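Home Visit Research Programs News Contact

This site uses cookies to remember your preferences. By continuing to browse, you accept our cookie policy.

Robotics Open Day: Frequently Asked Questions

Posted 3/4/18 by the Enine Visitor Office

The Enine Institute opens its robotics laboratories in Plunormont to the public once a year, in September. The answers on this page apply to individual visitors, families and school groups. Teachers should also read the section on group bookings before they register. 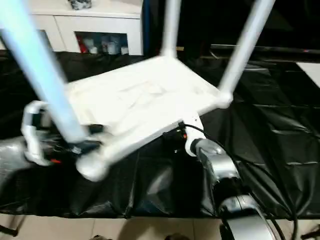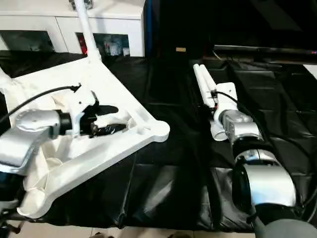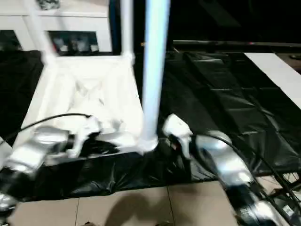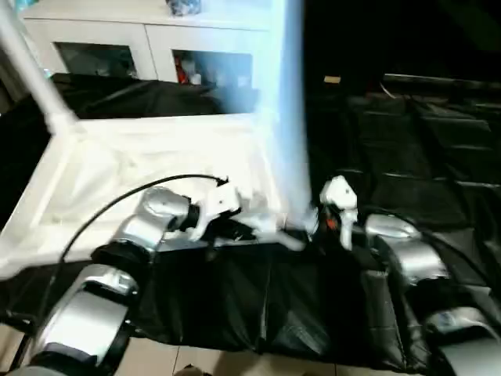 The two-arm station in the Okero Laboratory.

GENERAL

What is the Robotics Open Day?

The Open Day is a program of live demonstrations, short talks and laboratory visits. It is meant for people with no technical background. Staff who work with the equipment during the year present it themselves and take questions at the end of each session.

Where does it take place?

All sessions are held in the Rees Building, on the north side of the Plunormont campus. The building dates from 1962 and was first used for teaching machine tool work. The Okero Laboratory is on the ground floor, to the left of the main entrance. Talks are given in the lecture room directly above it.

Is there a charge?

Admission is free. A ticket is required for each demonstration session and may be reserved on the registration page. General entry to the building, including the ground floor displays, does not require a ticket.

How many people may attend a session?

Each session in the Okero Laboratory is limited to 40 visitors. Children are included in this number, as are adults who accompany a school group. Infants carried by a parent are not.

THE DEMONSTRATIONS

What will visitors see in the Okero Laboratory?

The main demonstration is given at the two-arm station, where a robot with two arms and a gripper on each is used for handling large, light household items. Visitors will see the arms approach an object, take hold of it and move it, sometimes with one arm and sometimes with both.

How long does a demonstration last?

Each demonstration lasts 20 minutes and is followed by questions. Please arrive before the start time printed on your ticket. Doors are closed once the arms have been switched on, and late visitors will be offered a place in the next session if one is available.

Why does the laboratory work with household items?

Factory robots usually handle parts that are always the same and always arrive in the same position. Items used in the home are different. They have legs, openings and soft pieces, and they can be picked up in many ways, some of which work poorly. A part with a thin edge must be gripped firmly enough that it does not slip, but a light part may bend if the grip is too strong. Fabric changes shape each time it is touched. These are the questions the laboratory studies.

Why does the robot need two arms?

A large object held at one point will tend to swing or tip. With a second arm, the robot can support the object on both sides or hold one part still while it moves another. The two arms must share the same workspace without meeting, and a good deal of the laboratory's effort goes into planning these movements.

Does the robot work by itself?

This depends on the session. In some sessions a member of staff guides the arms, and in others the robot follows a program. The presenter will state at the beginning which of the two is taking place.

Will every attempt succeed?

No. The demonstrations are given with the same equipment and the same objects used in daily research, and some attempts end with an object dropped or left where it was. In that case the presenter will reset the work area and continue. Sessions are not extended to make up for lost time.

May visitors operate the robot?

The arms in the Okero Laboratory may be operated only by trained staff. A small hand-guided gripper is provided in the entrance hall, and visitors of all ages are welcome to try it. Please allow others a turn when there is a line.

SAFETY AND CONDUCT

How close may visitors stand?

A yellow line on the laboratory floor marks the visitor area. All visitors must remain behind it while the arms are powered, including between attempts, when the arms may appear to be at rest. Bags and coats should be left on the rack in the corridor.

Are there age limits?

There is no lower age limit. Children under twelve must be accompanied by an adult at all times. Strollers may be taken into the entrance hall but not into the laboratory.

Is photography permitted?

Visitors may take photographs for personal use. Flash must be switched off in the laboratory, and tripods are not permitted. Members of the press should contact the Visitor Office in advance.

ACCESS

Is the building accessible?

The main entrance and the Okero Laboratory are step-free. The lecture room can be reached by elevator. Space for wheelchairs is kept at the front of the visitor area at every session; please note this need when you reserve your ticket so that staff can direct you on arrival.

Is the laboratory noisy?

The arms themselves are quiet. An alert tone sounds when power is switched on and again when it is switched off. Visitors who are sensitive to sound may ask to enter after the first tone, and this is the one exception to the rule on closed doors.

GROUP BOOKINGS

Can a school reserve a whole session?

Yes. The morning sessions are kept for schools until registration opens to the general public. A school that wishes to bring more pupils than one session allows will be given two sessions in a row, with a talk for the second group while the first is in the laboratory.

Is teaching material available?

A short booklet on grippers and lifting, suitable for middle school classes, is sent to teachers with the booking confirmation. Printed copies may be collected at the entrance desk.

Whom should I contact about a booking?

Please call the Enine Visitor Office at extension 2379 or use the contact form. Changes to the number of pupils should be reported as early as possible. Tickets that are no longer needed can be returned through the registration page and will be offered to the waiting list.

Back to top Registration Directions Accessibility Contact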